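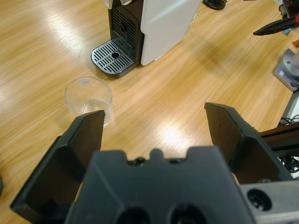 Can a robot arm make the coffee yet?

Most of the way, on a table somebody has cleared for it, at a pace that will teach you patience. The last stretch still belongs to whoever wants the coffee.

Home & Counter > Arms and Grippers > Okier Two-Finger
By the Milport desk, 25 April 2019
2 min read

The Okier is a two-finger gripper for light bench arms, sold by Mac Carthaigh out of the Parkberg warehouse. It opens wide, closes politely and has no opinions. Buyers keep asking us about chores, so we'll talk about chores.

Glassware is the hard part. A clear tumbler with a little water in it is child's play for a child and a small crisis for a camera, which tends to see the wood grain straight through the side. Set the grip force low and the glass slides. Set it high and you own fewer glasses. We suggest starting with mugs you dislike.

Capsule machines are friendlier. They stay put, the drip tray is always where you left it, and pressing a button is well within the Okier's talents. Loading the capsule takes more rehearsal — budget an afternoon, and a dustpan.

On a shop floor the picture improves. Same part, same spot, same motion, and the gripper will go on doing it long after you have wandered off to make your own coffee by hand.

Rated load: 600 grams
Fingers: 2, replaceable in pairs
Cable: 300 cm, tangles at no extra charge
Warranty: 52 weeks

Ships with mounting screws and one hex key. Softer fingertip pads are due in December. Tumblers not included.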